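Mar 18, 2023

I finally went through the pile of plastic mailing bags under the desk. I keep them to reuse when I send things out, and over the winter they had taken over the whole corner. Anything torn along the seam went out. The rest got flattened and sorted by size, with the courier bags on the bottom and the plain ones on top.

Rosângela Arruda asked for a few of the larger ones, so I set those aside. I also found a packing slip from November, order 2733, for two lamp shades I had forgotten I bought. They are still in the closet. The small padded envelopes are next. 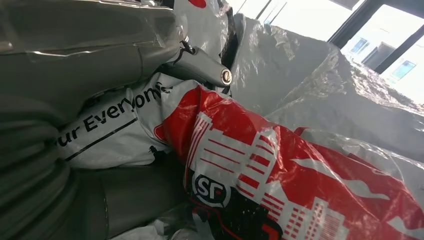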